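Tenants' group questions Clillden's "self-cleaning" countertop claims

FLONDAMTHORPE, May – The Flondamthorpe Renters Alliance today called on property manager Clillden to stop charging tenants for a surface coating that the group says has yet to be shown to do anything.

Clillden began adding a $19 monthly "hygiene surface fee" to leases this spring. The fee pays for Skirex, a clear coating applied to kitchen counters and tables in furnished units. According to the leaflet handed to tenants, Skirex "cuts household cleaning by up to half." The leaflet does not say half of what, or who measured it.

"We asked for the test results and got the leaflet again, this time as an email attachment," said Ngozi Ibrahim, who chairs the Alliance. "If there is a study, we would love to read it. Until then it is a rent increase with a nice name."

The Alliance surveyed 340 households in Clillden buildings. Of those, 142 had been billed for the coating. Only four said they spent less time wiping down their kitchens than before, and two of those had also bought a dishwasher. 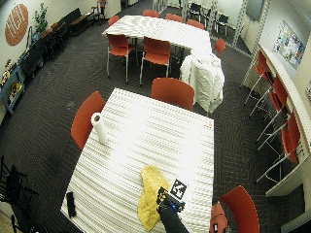
Clillden has said the survey is informal and that tenants may not notice gradual benefits. The Alliance accepts the first point. It is less sure about the second – a benefit that people cannot notice is a hard thing to bill for every month.

Duván Ccori, a tenant in the Isah Street building, said he was told the fee could not be removed even if he turned the coating down. "I still buy the same spray and the same paper towels," he said. "My counter looks like a counter."

The Alliance is asking Clillden to publish any testing it relied on, make the fee optional, and refund tenants who never agreed to it in writing. Clillden has offered a meeting but has not agreed to discuss refunds.

Tenants who have been billed can send a copy of their lease to Bukola Tijani at the Alliance office. Names will not be shared with Clillden without permission.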